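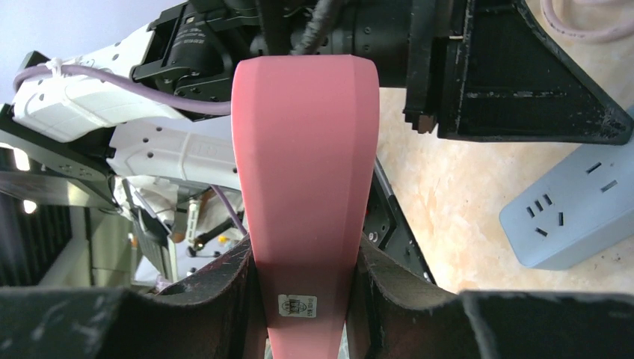 Home Electrical > Extension Leads, Adapters and Travel

Thread: Cube outlets on a long-stay desk setup, load and layout

pedham_bench
17 Aug 2024
I am moving to a furnished rental for a work contract and need to plan power for one desk. The wall has one double receptacle, 2 m from where the desk will stand. Equipment: laptop supply, monitor, task lamp, phone charger, small fan. Nameplate total is 326 W. I am looking at a cube-type outlet with a cord instead of a flat strip. Is there a technical reason to avoid them?

ohmwork
At 326 W there is no load problem on anything sold with a proper rating. The usual complaint about cubes is plug orientation. With one outlet per face, a large power supply on the side face can lift the whole unit off the desk or stop it from sitting flat. Measure your laptop supply first.

S_Rainer
Svenja Rainer here, I did the outlet layout for the Hovgate office move. We used flat strips screwed under the desks and cubes on top for visitors. The strips are still in place. Most of the cubes went into a drawer within the year. The cords are stiff, the cube is light, and it follows the cord wherever the cord wants to go.

terminal_block
Disagree with the above. That is a cord problem. A cube with a flexible cord stays where it is put, and the short distance between outlets is useful if you unplug things daily. A strip under the desk means crawling.

S_Rainer
You crawl once. After that the only thing you unplug is the phone charger, and that can go in the wall.

pedham_bench
The contract is overseas, so socket pattern matters too. My monitor has a detachable cord. The lamp and fan do not.

ohmwork
Then sort that out before the shape. Buy the cord for the monitor locally. For the lamp and fan, check the voltage on the label. If either one says 120 V only, an adapter will not help, and I would not carry a converter for a fan. Buy a local fan. 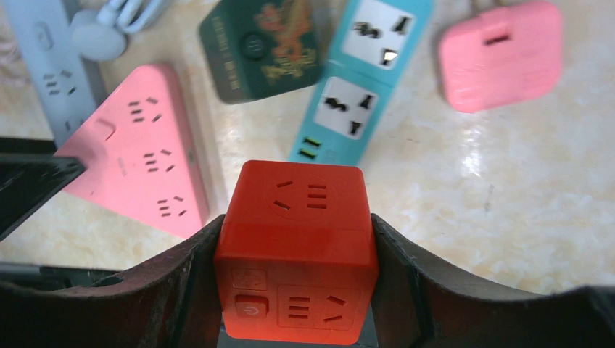
Re: Socket pattern and the power button

terminal_block
With the Chinese layout you get angled slots in one group and parallel slots in another. The angled three-slot group takes the grounded plug. The other takes ungrounded two-pin plugs. Your laptop supply probably has a three-pin cord, so count how many grounded positions you need before ordering.

rgrabner
Check what the button does as well. On some cubes it switches every outlet, on others only the USB ports. The manual for the Reisinger one I own says "main switch" and it leaves the USB side live. I found that out with a plug-in meter.

S_Rainer
That matters less than the cord gauge. Read the rating printed on the unit and the one on the cord, and use the lower figure.

terminal_block
For 326 W? The thinnest cord on the market will carry it.

S_Rainer
Today it is 326 W. In October somebody plugs a space heater into it. We had two of those at Hovgate.

ohmwork
Both points stand. No heater on the cube, ever. Heater goes straight to the wall.

pedham_bench
Understood, no heater. The laptop supply is 17 mm clear of the next outlet on the drawing for the Muvimitz cube, so it fits with the lamp beside it. I will order that one with the 3 m cord — the 2 m would be pulled tight — and buy the fan there.

rgrabner
Leave the slack loose on the floor behind the desk. Do not coil it tight and tape it.
— Rosalie Grabner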